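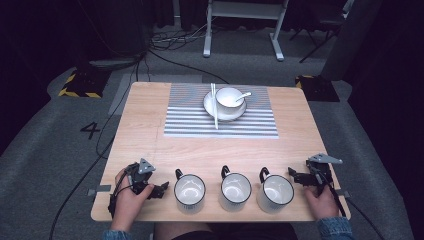
フロンサイド食堂 日本語おしゃべり昼食会 中間報告

プルメン基金 レセゴ・フェンターさま

2020年1月2日

あけましておめでとうございます。年明け早々の報告書ですみません。様式どおりに書こうとしたら三行で手が止まってしまったので、いつものおしゃべり調で書かせてください。

まず人の集まり具合から。上半期の目標は延べ300食でしたが、年末の締めで335食になりました!秋口は雨続きで席が埋まらず、レメディオス・ディソンさんと二人で余ったごはんをせっせとおにぎりにしていたので、正直この数字にはびっくりしています。近所の語学教室の掲示板にちらしを貼らせてもらってから、急に電話が増えました。

献立は、汁もの、ごはん、小さいおかずが二つ。一番人気は冬瓜のスープで、作り方を教えてほしいと言われて紙に書いて渡したら、翌週にはお友だちの分まで頼まれました(冬瓜が手に入らない時期は大根で作っています)。反対に、ひじきの煮物はかなり残りました。見た目が苦手という声があったので、二月は卵焼きに混ぜて出してみるつもりです。 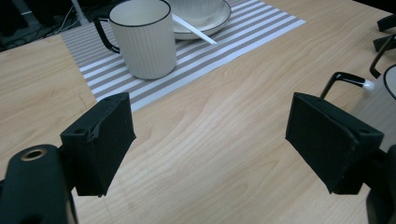

会話の時間は食後の30分です。最初はこちらで話題カードを用意していたのですが、みなさん読み上げて終わりになってしまうので途中でやめました。いまは「今週買ったもの」を順番に話すだけ。これが意外に盛り上がるんです。リンディウェ・レコタさんが中古の自転車の値切り方を日本語で説明してくれた回は、片づけの時間になっても誰も席を立ちませんでした。

お金のことも書いておきますね。参加費は据え置きで、いただいた助成金は食材費と会場費に充てています。食材費は予算内ですが、米の値上がりで余裕はあまりありません。シブシソ・マバソさんの紹介で、十一月からジャルテックス商店がお米をまとめ買いの値段で分けてくださるようになり、だいぶ助かっています。領収書の写しは別便で送りました。一枚だけ字が薄くて読みにくいものがあるので、必要なら再発行を頼みます。 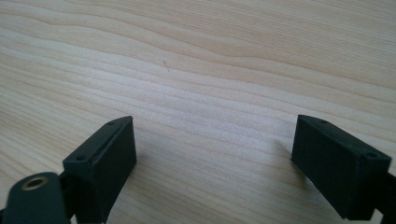 それから、申請書に書いた「レシピ冊子」は遅れています。原稿は半分ほどそろったのですが、分量が「ひとつかみ」とか「いい感じになるまで」のままで(わたしの原稿が一番ひどいです)、作り直しながら量っているところです。印刷は1000部の予定でしたが、配り先を考えるともう少し減らしてもいい気がしています。部数の変更に届けが要るかどうか、教えていただけますか。

下半期は、フロングワネ地区の集会所でも一度開きたいと思っています。ヴスムジ・マルレケさんが鍵の借り方を聞いてくれていて、台所のコンロが二口しかないのが悩みどころ。汁ものはこちらで仕込んで運ぶことになりそうです。日程が決まったらすぐ連絡しますので、よかったらフェンターさんも食べにいらしてください。苦手な食材があれば先に教えてくださいね。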